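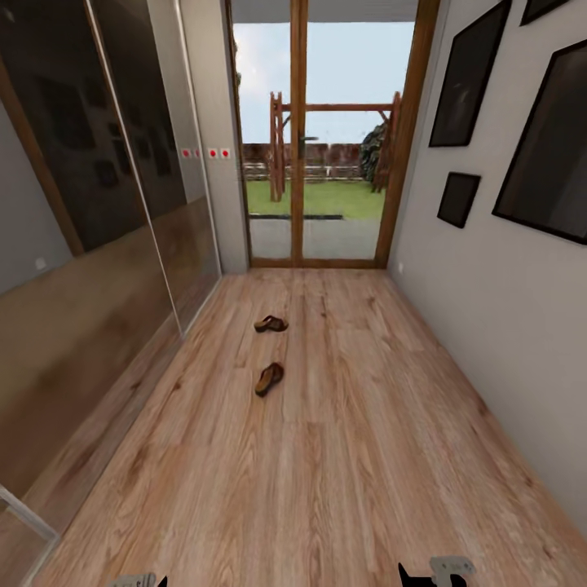 Hallway with sandals out on the floor. Head camera.

This site uses cookies to remember your settings. Accept | Manage

Picking Up Shoes in Simulation – Project Report
Oranuch Siriwan, 28 October 2024

My part of the project was the planner: pick a shoe, drive to it, get a gripper over it. Idrisa wrote the detector, and we'd been sharing one simulated house since September. I figured driving would be easy (wrong!) and grasping would eat all my time. 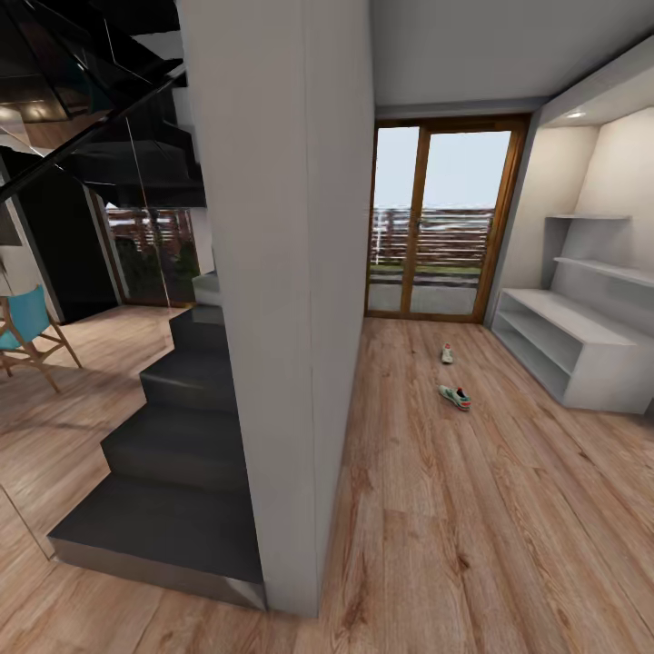 The first version always went for the nearest shoe, and it kept changing its mind whenever two of them looked equally close. I fixed that by making it lock onto a target for 2000 steps before it's allowed to switch – crude, but the dithering stopped.
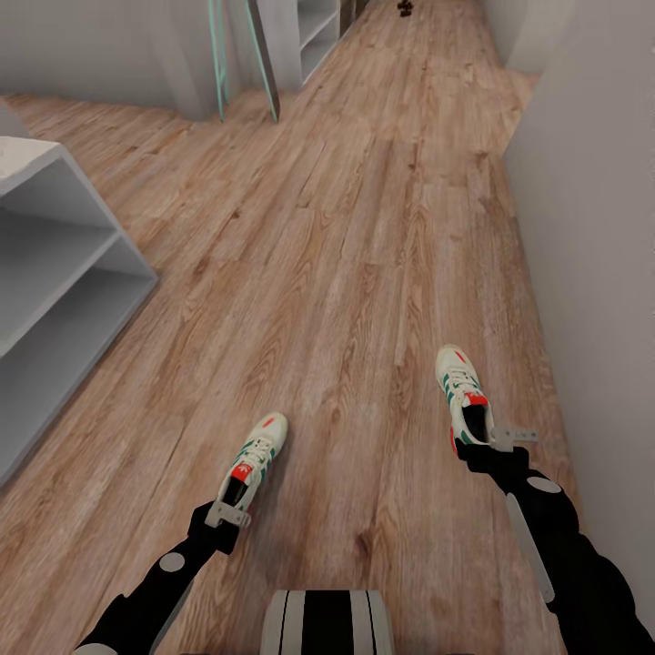 Both legs reaching forward, a white sneaker at the end of each.

Two arms at once meant rewriting the collision check, which took me three tries. Hallway walls are so close! I ended up planning the arms one after the other and treating the first path as an obstacle for the second.

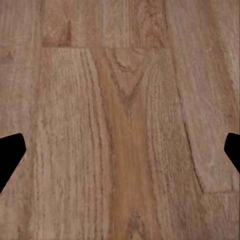 The wrist view is the piece I'd work on next. Up close the detector likes to call wood grain a shoe, so right now I ignore it unless the head camera agrees. Idrisa wants to retrain on more floors and I'm all for it.

Related reports
Tomeo: a small replay viewer for planner logs
Door handles and depth noise – Samran Sangkhawat
Tuning a base controller – Caroline Biwott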